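Keeping a Bag of Salt from Turning into a Brick

If you cook the way I do, salt is the thing you reach for before you have even decided what's for supper. And yet for years I treated it terribly, leaving the bag slumped open beside the stove where every pot of pasta could steam it. By August it would be one solid lump, and I'd be whacking it with a rolling pin (my kitchen in Flarkville gets awfully sticky in summer!).

So, how I do it now. Wipe down the outside of the new bag and knock it gently on the counter so the salt settles toward the bottom. Snip one top corner, a small snip, no wider than your finger. Have your jar washed and completely dry, and I do mean completely, so leave it upside down overnight if you can bear to wait. Mine is an old pickle jar that holds 200 grams, and it lives by the stove with a little spoon in it.

Pour slowly, stop short of the rim, and put the lid on. Then squeeze the air out of the bag, fold the corner over twice, clip it, and stand it in a cupboard well away from the kettle. I add 10 grains of dry rice to the jar too, as my grandmother did, and I'm fond of the habit.

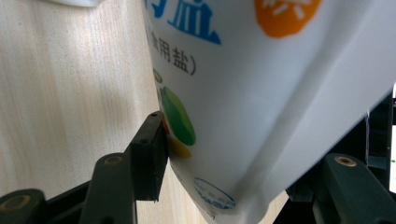 Can I still use salt that has already gone hard?
Plain salt that has clumped is fine to cook with, so break it up with a fork or the back of a spoon and move it to a dry jar.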